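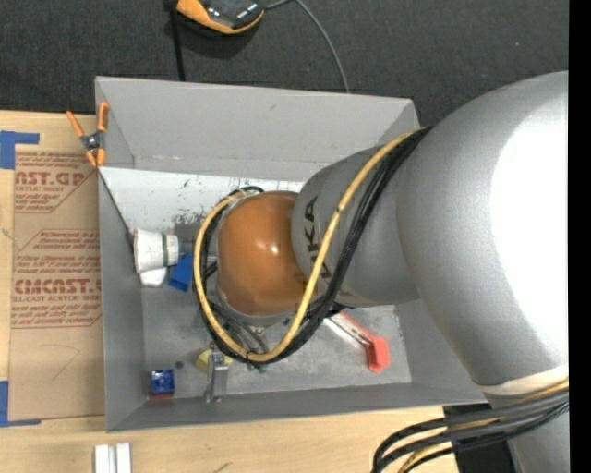 Clearing and Sorting Tasks: Progress Report to the Program Office

Reporting period: January to June 2022
Prepared by: Evelien Jacobs, Skorwood project

1. Status

Work package 2 (mixed-item clearing) is on schedule. Work package 3 (tidying in an occupied room) has started late and will need a change to its plan, described in section 5. Work package 1 closed in the last period and is not covered again.

The question set in the grant agreement was whether an arm on a fixed mount can take over a clearing chore that a person in a home or a small shop now does by hand, without the items being prepared for it. At the halfway point the answer is that it can do part of the chore, slowly, and that the part it cannot do is fairly well defined.

2. Test setup

All trials in this period used a gray open bin on a wooden table, with the arm reaching in from one side. The bin has sloping walls, and these matter more than we expected when the proposal was written. Items that roll or slide settle against the foot of a wall, where the fingers have least room. The bin is treated as fixed for planning purposes, and its position is checked at the beginning of each session. Any shift larger than 3 mm means a new calibration.

The contents are mixed on purpose. A typical load has small blocks in several colors, white rounded and cylindrical pieces, metal parts and thin strips. The load is meant to stand in for a kitchen drawer or the tray under a shop counter, in size and variety. It does not stand in for soft goods, which belong to work package 3.

3. Results

A total of 176 clearing runs were logged. A run starts with a loaded bin and ends when the bin is clear, when the planner gives up, or when the operator stops it.

Blocks are no longer a problem. A tilted block is picked as reliably as a flat one after the grasp planner was changed to work from the top face alone. Two blocks in contact are still sometimes lifted together, and the second one drops during the move out of the bin. We count this as a fault even when the dropped piece lands back inside.

Cylindrical pieces are picked well in open floor and badly next to a wall. The present remedy is a sweeping move that brings the piece toward the center first. It adds time to every such pick and fails when another item blocks the path.

Thin strips remain the weakest class. A strip lying across the floor gives a poor depth reading, and the planner tends to place the grasp at one end. The strip then swings as it is lifted. Shiny metal parts give a similar reading error for a different reason, and we have not separated the two effects yet.

Cable routing on the arm limited wrist rotation in the early runs. The loop around the outer joint has been given more slack, and the permitted rotation range in software has been set to match. The loop must still be kept clear of the bin walls, so some steep approaches near the sides are excluded.

4. Comparison with manual work

A person clears the same bin in well under a minute. The arm takes about 400 seconds on a full load, counting repeat attempts. For an unattended overnight task this may be acceptable. For a chore done while someone waits, such as clearing a counter between customers, it is too slow to be useful. Brabec, the shop partner, has confirmed that 60 seconds would be its upper limit for counter work.

Sorting after pickup adds little time. Most of the loss is in deciding where to grasp and in second attempts.

5. Deviations from plan

The Wurton fingers specified in the proposal were too wide for work near the walls, and narrower ones were ordered from Durkero. The cost was covered within the equipment line. Delivery took longer than quoted, and the first household session in work package 3 was moved into the next period as a result.

We ask the program office to approve a reduced item set for that session, leaving out wet dishes. The arm is not sealed against water, and a cover would restrict the wrist again.

6. Next period

The strip and metal classes will be tested separately under two lighting levels. The sweeping move will be rewritten so that it can push a blocking item aside first. Run logs and the revised work package 3 schedule will be sent with the next cost statement.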